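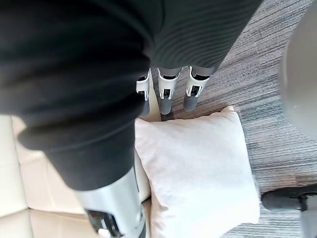
A fabric sleeve for a round bar or tube is cut from two measurements, the girth and the covered length, and most failures come from taking the first one over bare metal. Padding adds to the girth, and so does any rib or cord sewn into the cloth. The amount of slack matters as well: the charcoal covering in the photograph is slightly bunched, with fine parallel ridges wrapping round one part of it, and stops where the bright metal begins. A flat pattern with no ease won't bunch like that. It will pull at the seam.

The method below is for a straight, fixed tube with one free end. The worked figures are from a sleeve made for the boom of a Prustham sail rack. Substitute your own throughout.

## Materials

- Woven polyester or a close cotton canvas, prewashed
- Closed-cell foam sheet, 4 mm thick
- Polyester thread and a size 100 needle
- Cotton tape for the two hems
- Flat elastic for the lower hem
- Double-sided tape, narrow
- Chalk, a steel rule and a dressmaker's tape

Canvas from Relleden is sold by the half metre and frays badly at the cut edge. Overlock it or zigzag it before assembly. Their heavier grade will not turn a neat hem on a domestic machine.

## Measuring

1. Wipe the tube down and let it dry.
2. Wrap the foam round it so that the edges butt together without overlapping. Hold it with a few short pieces of tape.
3. Measure the girth over the foam at both ends and in the middle. Use the largest reading. On the sail rack this was 335 mm.
4. Mark where the sleeve should start and stop. Keep the lower mark clear of any screw, vent or opening in the tube.
5. Measure between the marks with the rule, along the tube.

If the three girth readings differ by more than a few millimetres, the tube is tapered or the foam has lifted. Check the foam first.

## Cutting

Width of the cloth is the girth, plus ease, plus two seam allowances. For a smooth sleeve allow 10 mm of ease and 15 mm for each seam:

335 + 10 + 15 + 15 = 375 mm

Length is the covered length plus 25 mm for each hem. If a section is to be ribbed, allow extra in that section only. Pin-tuck ribs take up twice their height each, so a rib standing 3 mm proud uses 6 mm of length. Sew a test strip and measure it before cutting the main piece — the calculated figure is always slightly short in thick canvas.

Cut with the straight grain running along the tube. Cloth cut off the grain will twist on the tube after a few weeks and the seam will spiral.

## Sewing

1. Neaten all four edges.
2. Chalk the rib lines across the full width, at right angles to the grain. On the sail rack the ribbed section finished at 150 mm.
3. Fold along each line and stitch 3 mm from the fold. Press every rib towards the lower end.
4. Fold the piece lengthwise, right sides together. Match the ribs at the seam and pin each one. Unmatched ribs show as a step.
5. Stitch the long seam with a 3 mm stitch. Press it open over a rolled towel.
6. Turn up the upper hem over cotton tape and stitch twice.
7. Turn up the lower hem as a channel, leaving a gap of two finger widths. Thread the elastic, join it flat and close the gap.

Turn the sleeve right side out. The ribs are stiff at this stage and ease after handling.

## Fitting

Take the temporary tape off the foam and fix it along its joint with double-sided tape. Place the joint on the side least seen. Slide the sleeve on from the free end, lower hem last, with the seam directly over the foam joint. Don't pull on the ribs. Gather the whole sleeve into a ring, push it to the far mark and feed it back.

| Fault | Cause | Remedy |
|---|---|---|
| Sleeve will not pass the foam | Girth taken on bare tube | Let out the seam, or use thinner foam |
| Seam spirals | Cloth off grain | Recut |
| Lower hem creeps up | Elastic too loose | Shorten by 10 mm and retest |
| Ribs lie flat | Tucks too shallow | Restitch at 4 mm |

## Care

Remove the sleeve for washing and leave the foam in place. Wash at 30 degrees and dry flat, with the ribs straightened by hand. Check the elastic each October and replace it if it has lost its return.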